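Pemano Bench Mat, Large
2 min read

The Pemano Bench Mat is a thick work mat for repair desks, craft tables and classroom benches. It lies flat out of the box and stays put on wood, laminate or metal tops. The large size is for a full-width desk. A small size is sold separately.

Both faces can be used. The top face is smooth and wipes down with a damp cloth. The back has a fine grain that keeps screws and beads from rolling. Most customers use the smooth side for gluing and paint, and turn the mat over for assembly.

Details
Colors: gray, dark green
Thickness: 2 mm
Corners: rounded
Warranty: 25 months
Pack sizes: single, or school carton of 30

Care

Wash with warm water and dish soap. Do not use acetone or paint thinner. Dried white glue peels off by hand after a day. Epoxy should be wiped up while it is still soft - once it sets it will leave a mark. Store the mat flat or rolled with the smooth side out. A mat that has been folded will keep the crease.

Do not put a hot iron or a soldering tip straight on the mat. Use a stand. 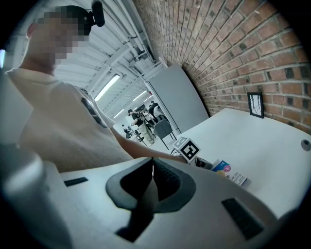
Cutting is fine with a craft knife at light pressure. Heavy cuts with a utility blade will go into the surface and won't close up again. For that kind of work we suggest the Fedau cutting board, which fits on top of the large mat and leaves a strip free on both sides for tools.

Ordering

Single mats ship from our Rashti warehouse. School cartons are packed to order and take longer, so please allow extra time before the start of term. Orders over $100 ship free. The dark green is out of stock in the large size until October - gray is available now.

For carton prices or a sample square, write to Manee Jaidee in school sales. Returns go to Chalerm Nakpan at the same address. Unused mats can be sent back within 30 days.

Page updated 7/26/22

2 comments | 25 shares

Contact | © Pemano | Back to top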